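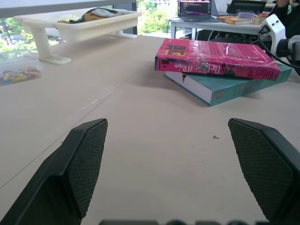

Subject: Re: Gripper stops closing partway through a run

From: Tuva Blomqvist
To: Fellmont arm users list

Ashley Clegg wrote:
> Our left finger has started stopping short on book picks. The
> controller reports "closed" but the gap is plainly still there, and
> the arm then lifts with nothing held. No error in the log. It did it
> 4 times this morning. Power cycling clears it for a while. Has anyone
> else had this after the September update?

Ashley,

Yes, we had the same thing, and it is a safety matter as well as a nuisance. On our arm the false "closed" also let the next move start at full speed, and it knocked a thick paperback off the stack and on to the floor. One of us had a hand near the table at the time. No harm done, but please keep clear of it until you have sorted yours.

The cause here was the finger position offset. The update writes a new value over the stored one when the gripper is homed with the fingers apart. Ours should read 412 and it had gone to 2,628. The controller then thinks it has arrived well before the pads meet anything.

What we did:

1. Stopped the arm and cut power to the gripper at the supply.
2. Pushed the fingers together by hand until the pads touched.
3. Powered up, homed, and typed the old offset back in.
4. Set the speed limit to the lowest step and ran the pick on two books, one on top of the other.

It has held since then, but I check the value at every start. Khalaf, who supplied the gripper, have the log and have not replied yet.

Two questions – is yours on the Nutine controller or the older Fedeck one? And does your cable loop pull on the wrist at full reach? Ours did, and I have not ruled it out.

Tuva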